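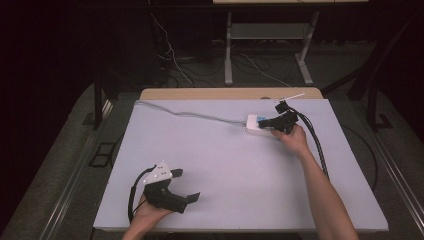 Maxine Mahuika asks that section 4 be read to the end before anyone picks up the grippers, and she asks it every term. Most of the trouble the club had last season came from steps skipped in 4.2 and 4.3.

4. Two-handed practice with the hand-held grippers

This section covers setting up the board, running a practice round and putting the pair away. It applies to the two-gripper kit used by the Drureck student robotics club for the Grønli cable task. If you are using a single gripper, go to section 5.

4.1 Before you start

You need:
The left and right grippers, with their cables
The foam board
One task part with its cable attached
The club laptop with Iteo installed
The round sheet and a pencil

Two students work together. One is the operator and holds both grippers. The other is the recorder, who runs Iteo and fills in the round sheet. Swap after every three rounds.

Note: Long sleeves should be rolled up past the elbow. Take off bracelets and watches.

4.2 Setting up the board

1. Lay the foam board flat on the table with the long side facing the operator. Bring the near edge of the board up to the near edge of the table.

2. Press lightly on each corner. If a corner rocks, look underneath for a stray screw or a bit of tape and remove it.

3. Wipe the board with a dry cloth. Do not use spray cleaner. It leaves a film and the parts slide.

4. Place the task part where the operator can reach it with either gripper without leaning.

5. Run the cable of the part away from the operator's arms. It should lie on the board with a gentle bend and no twist. If it springs back, unplug it, roll it once between your fingers to let the twist out, and lay it down again.

Caution: Do not tape the part to the board. The task is judged on how you hold the part still with one gripper, and practice with tape teaches the wrong grip.

4.3 Connecting the grippers

1. Check the label inside each handle. The left and right grippers look alike from the outside but are set up separately in Iteo.

2. Plug the left gripper into port 2 on the hub and the right gripper into port 3. Push until the plug clicks.

3. Let each gripper cable leave from the back and hang off the board on its own side. The two cables must not cross in front of the operator.

4. Pull a little slack toward you. With your arm stretched to the far edge of the board, the cable should still hang loose. If it goes tight, move the hub closer.

5. Open and close each gripper fully five times. The fingers should meet evenly along their length.

Caution: Keep your free fingers away from the jaws. The spring is strong enough to pinch.

Note: If one finger sits higher than the other when the jaws are closed, stop and tell Ivar Solheim. Do not try to bend it back. The small screws in the mounting plate are not to be loosened by students either, as this changes the position that Iteo has stored.

4.4 Zeroing in Iteo

1. Open Iteo and choose the club profile. The password is on the card in the laptop sleeve.

2. Rest both grippers on the board, jaws closed, and take your hands off them.

3. The recorder selects Zero Both. Wait for two short beeps.

4. The operator picks up the left gripper and opens it. The left bar on the screen should move. Repeat with the right gripper.

5. If the wrong bar moves, the plugs are swapped. Go back to 4.3, step 2, and zero again afterward.

A long beep means that a gripper moved during zeroing. Put both down and repeat from step 2. If you get a long beep three times in a row, restart the laptop.

4.5 Running a round

1. The operator holds both grippers just above the board with the jaws open. The recorder says "ready" and starts the clock in Iteo.

2. Close one gripper on the body of the part. Take hold of the body and never the cable.

3. Use the other gripper to do the work set on the round sheet: turn the part, lift the cable end, or move the cable to its new position.

4. When one gripper has nothing to do, rest it on the board near the front corner with your hand still on it. A gripper waving in the air gets recorded too, and somebody has to trim it out later.

5. Say "done" and hold still until the recorder stops the clock.

6. Put the part back at its starting point and straighten the cable before the next round.

A round lasts at most 111 seconds. This is the Grønli limit and Iteo stops by itself when it is reached. A round that runs out still counts for practice, so write it down with the letter T.

Dropped parts: if the part stays on the board, carry on. If it falls to the floor, end the round and mark it F.

Note: Work slowly at first. New operators tend to squeeze as hard as they can, which tires the hand and makes the part jump when it is released. Aim for the lightest hold that keeps the part from turning - the bar in Iteo should stay in the green area.

4.6 How many rounds

Each pair needs 33 finished rounds before the Saturday trial. They do not have to be done in one meeting. Stop for the day if either student's hand gets sore.

Save the rounds under the team name followed by the month, for example Grorilell November. Do not use spaces at the end of the name, or Iteo makes a second folder.

4.7 Putting away

1. Close Iteo before unplugging anything.

2. Unplug the grippers by holding the plug. Do not pull on the cable.

3. Coil each cable loosely, at least as wide as your hand, and close the strap. Do not wrap it around the gripper body.

4. Store the grippers with the jaws slightly open.

5. Stand the foam board on its long side behind the cabinet. Nothing goes on top of or against it.

6. Hand in the round sheet with both names on it. Sheets with one name are returned to the team.

Faults with the jaws or the plugs are written on the yellow list by the door, together with the gripper label and the number of the port.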